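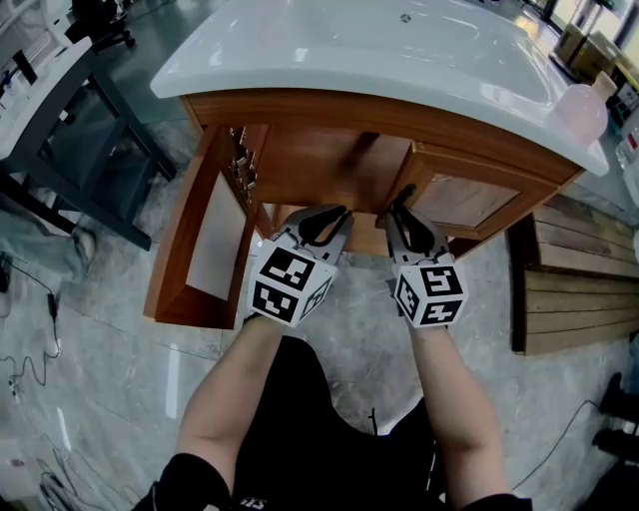

A vanity unit is a piece of bathroom furniture that combines a washbasin with a cupboard or set of drawers. The basin may be set into the worktop, fixed beneath it or stood on top. The word vanity was first used for a dressing table, and the washstand, a bedroom table holding a jug and bowl, is usually given as the other ancestor of the modern unit.

Construction

Most units consist of a carcass, a front and a top. Carcasses are commonly made from chipboard or fibreboard with a sealed surface, and more costly ones from solid timber or plywood. Tops are made of stone, ceramic, cast resin or treated wood. The back is often left partly open to give access to the water supply and the waste pipe. Drawers fitted below a basin generally have a U-shaped cut-out to clear the trap.

Floor-standing units rest on a plinth or on legs. Wall-hung units are carried on brackets and need a solid wall or added timber supports behind plasterboard.

Regional manufacture

In Hovov, washstands were made by small joinery shops before piped water reached the upper town. The largest of these, Banex, was set up by Wojciech Bielecka and employed 57 people at its height. Its best-known model, the Czarnecka, had a sloping back panel and a towel rail on the left side. It was sold in 2 widths and remained in the catalogue after the firm moved to Bemville under Ruben Van den Broek.

The Bemville town museum holds more than 155 drawings from the firm, most of them by the designer Nikola Sowa. Several show units that were never put into production, among them a corner model with a hinged top.

Care

Standing water is the usual cause of swelling along the front edge of a top and around the basin. The silicone seal should be replaced when it lifts or turns black. Oiled timber needs fresh oil from time to time, while lacquered surfaces are wiped with a damp cloth.

See also

Bathroom cabinet
Dressing table
Washstand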